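The Bed Is Where the Mess Goes First

Usha Namboodiri used to tidy her children's room from the floor up. She would start with whatever was under her feet, put it on the table, and then move it from the table to a shelf when she ran out of table. After an hour the floor looked better and everything else looked worse.

Now she starts with the bed. She pulls the sheet flat and puts everything loose on top of it: toys, wrappers, snacks, hair things, bags from the store. Nothing goes back until all of it is out where she can see it.

"You can't go to sleep until the bed is clear," she says. "So it gets finished."

Plenty of parents do some version of this. Maiara Fagundes, who has spent 12 years going into family homes to help people sort their belongings, recommends it for any room where the bed is the biggest flat surface. Her rule is to allow 40 minutes for a small room and stop when the time is up, even if a shelf is left undone. Children under six lose interest well before that, and she lets them go.

The first pass is only for trash and food. Candy wrappers are the most common thing on any child's bed, and they come out of pockets, party bags and the gap behind the mattress. Fagundes keeps a paper bag open at the foot of the bed and doesn't let anyone make decisions about toys until the wrappers are in it. Unopened packets go to the kitchen. Loose cookies and crackers go out, and the sheet gets shaken over the bathtub at the end.

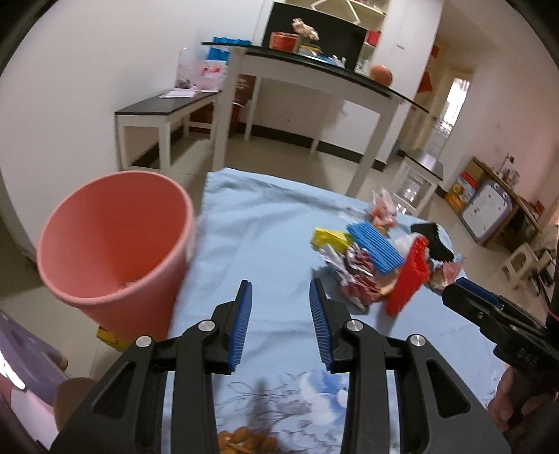 The second pass is for pieces. A plastic part with no obvious owner is what slows everybody down. Parents hold it up, ask whose it is, and put it down again. Fagundes uses one container for all of these and doesn't care what it is. A bucket works well, as it can lie on its side while a child pushes things in and then stand up in a corner afterward. Parts stay there until the toy they belong to turns up. She empties whatever is left each April.

Nele Hollmann has two boys and a bucket that hadn't been emptied in three years. When she finally tipped it out, she found 65 pieces and could match all but a handful to toys still in the house. The boys played with a marble run that afternoon that they had forgotten they owned.

Boxed toys are easier. They go on a low shelf with the picture side facing out, and the box goes back with everything in it or it doesn't go back. Drawing boards can stand on the floor beside the shelf. Small stools should be left where children drop them, Fagundes says, because they will be dragged back there by evening.

The table comes last. In most family rooms it holds a mix of tins, ornaments and things set down on the way to somewhere else. Namboodiri allows herself one tin for small items and moves the rest. Gift bags are her weak spot. She folds the good ones flat and keeps them with the wrapping paper, and she admits there are more than she will ever use.

She does the whole room every other week and strips the bed the same day.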